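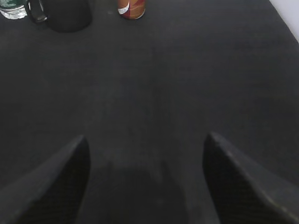

Wivavero Drinkware Set for Meetings and Receptions

2 min read
13 shares

The Wivavero set is the standard drinkware offered by Stusside Equipment Loans to member departments and registered community groups. It replaces the single-use cups formerly supplied with room bookings at Stusside and at the Sinditz annex. The current inventory stands at 628 pieces. A single booking may include up to 180 pieces, subject to availability on the date requested.
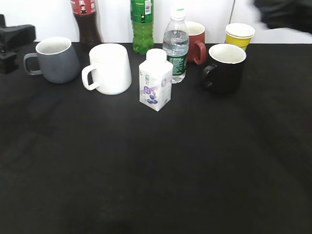 Corinne Thaler
Equipment Loans Coordinator
Updated November 15, 2021

Contents of the set

Mugs, water glasses, and lidded cups are held as separate items and may be ordered in any combination. Each type is packed in divided crates of 10. Partial crates are not issued. Groups that need an uneven number should order the next full crate and return the unused pieces with the rest.

Serving trays and two sizes of pitcher are available on request. Coffee urns are listed on their own page and require a separate form, as the borrower must confirm that the room has a suitable outlet. Saucers were withdrawn in June and will not be restocked.

Care and cleaning

All items in the Wivavero set may be washed in a commercial or household dishwasher. Lids should be placed on the upper rack. Scouring powder and steel wool must not be used on any glazed surface. Tea stains on the inside of a mug can be removed with baking soda and a damp cloth.

Borrowers are asked to return every piece clean and fully dry. Crates that come back with standing water are set aside for inspection, and the deposit is held until this has been completed. Departments without access to a dishwasher may select the washing service when they book.

Breakage

Chipped pieces should be taken out of use at once and returned in the paper sleeve supplied with each crate. They should not be thrown away, since the count is checked on return. Replacement is charged at the price listed in the current schedule. No charge is made for fine surface marks or for faded crate labels.

Collection and return

Orders are collected from the loading entrance at Stusside. Delivery to Sinditz is included with any booking made through the annex office. Late returns affect the next borrower, and repeated delays may lead to a suspension of loan privileges.

Requests for extra crates should be made on the original booking form, under "Amend an order."

0 comments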